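# Plier, ranger et faire durer le linge de lit

Une armoire à linge se dérègle vite : une pile mal faite, deux parures dépareillées, et on finit par tout sortir pour trouver une taie. Les conseils qui suivent sont ceux que j'applique chez moi depuis que nous avons réduit le linge de maison à une seule armoire.

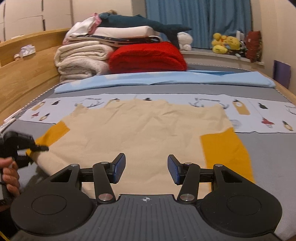 Le plus simple est de plier sur le lit, une fois le drap-housse propre en place. On dispose d'une grande surface à bonne hauteur et on ne se bat pas avec une table de cuisine trop étroite. Les taies et les petites pièces se plient en premier, les draps plats ensuite, la housse de couette en dernier.

## Les taies d'oreiller

Posez la taie à plat, lissez du centre vers les bords avec l'avant-bras. Pliez en deux dans la longueur, puis en trois. Les coutures doivent se retrouver ensemble du même côté. Pour une taie à volant, rabattez d'abord le volant vers l'intérieur, sinon il se marque et il faut repasser.

Les taies en lin se plient encore légèrement humides et finissent de sécher une heure ou deux sur le dossier d'une chaise. Ne les rangez pas avant.

## Le drap-housse

1. Retournez le drap à l'envers et glissez une main dans chacun des deux coins d'un petit côté.
2. Rabattez le coin de droite sur celui de gauche, de façon à les emboîter.
3. Faites pareil avec les deux coins restants, puis emboîtez le tout.
4. Posez à plat, élastique vers le haut, et rentrez les bords pour former un rectangle.
5. Pliez en trois dans un sens, en trois dans l'autre.

Les premiers essais donnent une boule. Au bout de quelques lessives, le geste vient. Si l'élastique est détendu, le pliage ne tiendra jamais bien : remplacez-le. Un élastique plat de 6 mm suffit pour un drap léger, cousu au point zigzag en tirant modérément.

## La housse de couette

Fermez tous les boutons ou les pressions avant le lavage, sinon les chaussettes vont s'y loger. Pour la remettre, la méthode du rouleau marche bien : housse à l'envers sur le lit, couette par-dessus, on roule les deux ensemble depuis le haut, on retourne l'ouverture autour du rouleau et on déroule.

Pour le rangement, pliez en quatre dans la largeur et en trois dans la longueur. Une housse pliée trop petit fait une pile qui penche.

## Tout dans la taie

Rangez chaque parure complète dans l'une de ses taies : drap plat, drap-housse, deuxième taie. On attrape un seul paquet le jour où l'on change le lit. Chez nous, les paquets sont posés debout, comme des livres, l'ouverture de la taie vers le fond.

J'ai essayé les boîtes en tissu Elska. Elles sont correctes pour des serviettes, trop molles pour des draps. Les paniers Maltent tiennent mieux mais prennent de la place sur les côtés, et dans une armoire de 96 cm on le sent. J'ai fini par m'en tenir aux taies.

## Laver sans abîmer

- Le coton blanc supporte 60 °C. Les couleurs se contentent de 40 °C.
- Le lin n'aime pas l'essorage fort. Je reste à la vitesse la plus basse.
- Ne remplissez pas le tambour à plus des deux tiers avec des draps : ils s'enroulent et le milieu reste sale.
- Pas d'assouplissant sur les serviettes ni sur la flanelle. 200 ml de vinaigre blanc dans le bac de rinçage font l'affaire de temps en temps.
- Une tache de sang se traite à l'eau froide et au savon, avant la machine. L'eau chaude la fixe.
- Les traces jaunes de transpiration demandent un trempage d'une nuit au percarbonate, dans l'eau à 40 °C minimum, et seulement sur du coton ou du lin grand teint.

Secouez chaque pièce en la sortant de la machine. Trois coups secs, un étendage bien droit, et la plupart des draps se passent de fer. Au sèche-linge, arrêtez avant la fin du programme et pliez tout de suite.

## L'étendage

Étendez les draps à cheval sur deux fils, pas pliés sur un seul : l'air passe au milieu et le pli central disparaît. En plein mois d'août, sortez les couleurs tôt le matin ou mettez-les à l'ombre. Les jaunes et les bleus passent les premiers.

Pour les pinces, celles en bois marquent le linge quand elles vieillissent. Essuyez-les avec un chiffon humide en début de saison et jetez celles qui sont grises.

## Contre les odeurs et les mites

Un placard fermé trop longtemps sent le renfermé, même avec du linge propre. Videz-le deux fois par an, passez un chiffon avec un peu d'eau vinaigrée, laissez les portes ouvertes une journée. Remettez le linge quand le bois est bien sec.

Les sachets de lavande parfument, mais il faut les presser entre les doigts pour les réveiller et les remplacer chaque année. Les blocs de cèdre se poncent au papier fin dès qu'ils ne sentent plus rien. J'ai aussi un vieux savon Munasinghe non déballé au fond de l'étagère du haut, qui sent encore.

Ne rangez jamais de linge dans du plastique fermé, sauf pour un déménagement. Il jaunit aux plis.

## Les pièces usées

Un drap s'use au milieu. S'il est encore bon sur les côtés, coupez-le dans la longueur, cousez les deux lisières ensemble et refaites un ourlet sur les nouveaux bords. La couture se sent un peu, c'est parfait pour un lit d'appoint.

Ce qui ne se récupère pas ainsi donne :

- des chiffons à vitres (vieux coton fin, sans couture) ;
- des housses pour les vêtements d'hiver ;
- des sacs à pain ou à légumes, fermés par un lien ;
- une protection de sol pour les travaux de peinture.

Pour couper droit, faites une petite entaille et déchirez. Le coton tissé suit son fil. Cela ne marche pas avec le jersey, qu'il faut couper aux ciseaux.

*Page mise à jour le 25 septembre 2018.*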